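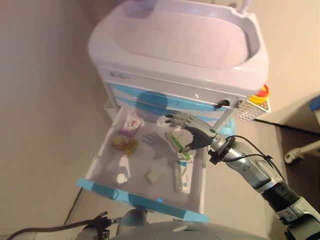 The font in the parish church at Dovmont is said to have filled itself one night during a drought, so that a sick child could be baptized before morning, and my project this year was an attempt to find out how that story has been told, who has told it, and what the people who still tell it believe it means. I grew up hearing it from my grandmother, who always lowered her voice at the part where the water comes, and I suppose I have wanted to write about it ever since. For readers who have never stood in front of an old font, the white basin in the photo gives a fair idea of the general form: a deep oval hollow with rounded, raised rims. The Dovmont font is gray limestone and a good deal rougher, but its hollow is oval too, and that matters more than you might think, because one version of the story depends on it.

Search this site Enter keywords Go
6 min read

The Night of the Water: A Miracle Story and Its Tellers
Sem Stevens
Project supervisor: Csenge Szalai
Submitted 23 Jul 2025

The story

I should set the story down first in its plainest form, as it appears in the parish notebook. The notebook is a handwritten volume of 148 pages, kept by several priests one after another, and it mixes baptisms and burials with roof repairs, weather and the occasional complaint about the choir. The entry about the font has no date of its own. It comes between a note on a failed barley crop and a list of candles bought.

According to the entry, the wells at Dovmont had gone dry and water was being carried in barrels from Semstead. A woman named only as "the widow Kiss" came to the church after dark with her newborn son, who was not expected to live. The priest had no water left in the house. He told her to kneel and pray while he went to wake the neighbors, and when he came back, carrying a cup with barely a mouthful in it, he found the font full to the brim. The child was baptized and lived. The priest adds, and I find this the most touching sentence in the whole book, that he "did not like to empty it" and left the water standing until Easter.

Two ways of telling it

Once I began talking with people, I found that the story had split into 2 main forms, and that most people knew one of them well and were rather surprised by the other.

In the first form, which I call the angel version, the widow sees someone while she is alone. It may be a young man with wet sleeves or an old man with a pitcher, and he does not speak. Walter Chambi, who taught catechism in the parish for many years and is now 79, told it to me this way at his kitchen table, with great patience and a great deal of plum cake. He was firm that the visitor should never be given a name. "If you name him, people start asking for his picture," he said, and then he went back and told me the ending again, because he felt he had rushed it.

In the second form, the water rises by itself out of the stone. This is the version known in Jornden, the village across the valley, where several Dovmont families have cousins. There the oval shape comes in. The hollow is said to have been round until that night, and to have been stretched by the water as it rose. Levente Borbély, who showed me the church and held the flashlight while I took my measurements, pointed out some tool marks along one end. They look to me like the work of a mason making the hollow longer, although I am no expert and would gladly be corrected. He told me he had known about the marks since he was an altar boy and that they had never troubled him at all.

How I collected the accounts

I recorded 13 conversations, most of them in people's homes and a few on the bench outside the church. I began in April, which turned out well, as the story is often told in the weeks near Easter and people had it fresh in their minds. I asked everyone to tell it from the beginning without interruption, and I kept my questions for the end. My first recordings are poor. I talked too much in them, and in one I can be heard agreeing with a detail before the speaker had quite got it out, so I have left that account out of my comparison.

Gergely Pap kindly helped me read the older handwriting in the notebook. We disagreed over a single word in the font entry, which he reads as "full" and I first read as "found." I have followed his reading here, though "found" would fit the sentence nearly as well, and I would like to look at it again in better light.

What people take from it

I had expected to hear a lot about whether the story was true. Some people did want to talk about that, and one gentleman felt strongly that a neighbor must have filled the font from a hidden barrel and kept quiet out of modesty. He thought this was a miracle too, and a harder one, given what water was worth that summer. Most people talked about the widow. They wondered what she had prayed, and whether she was frightened, and several told me about nights in their own lives when they had sat beside a sick child.

The church has never made any formal ruling on the story, as far as I could learn, and there is no feast or procession attached to it. What remains is a small custom. After a baptism at Dovmont, the water is left standing in the font overnight. When I asked the reason, I was given the widow's story by some and by others simply told that it had always been done so.

Work still to do

I would like to visit Semstead, where the barrels came from, and see whether the carriers left any record of that summer. I also hope to find out more about the Kiss family, as the name appears again later in the notebook beside a marriage, with no mention of the font. My warm thanks go to everybody who gave me their time, and to Csenge Szalai, who read three drafts of this report and asked for a shorter one each time.

Contact | Copyright Sem Stevens | Back to top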